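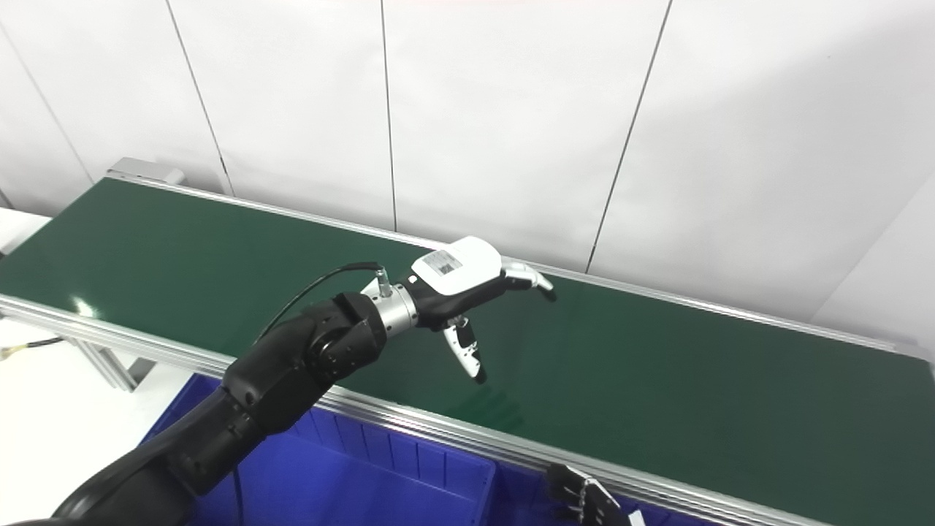
Keeping a Green Conveyor Belt Clean

2 min read
Print | E-mail this page

I love a smooth green belt, but oh boy, does it show every smear! Mine gets wiped down at the end of the day with a soft cloth, warm water and a tiny squirt of dish soap (tiny, or you'll be rinsing forever). Switch off and unplug first, please.

Don't forget the aluminum rails along both sides. Dust packs into the grooves, and an old toothbrush gets it out better than anything I've bought. Kamlesh Dixit swears by a dry paintbrush, and I do borrow that trick for the corners!

For sticky tape gunk, I lift it with a plastic scraper held nearly flat. Never a metal blade – I nicked a belt that way last August and I'm still mad about it.

Contact Shanti Garg | © Drana Workshop Tips, February 2025 | Back to top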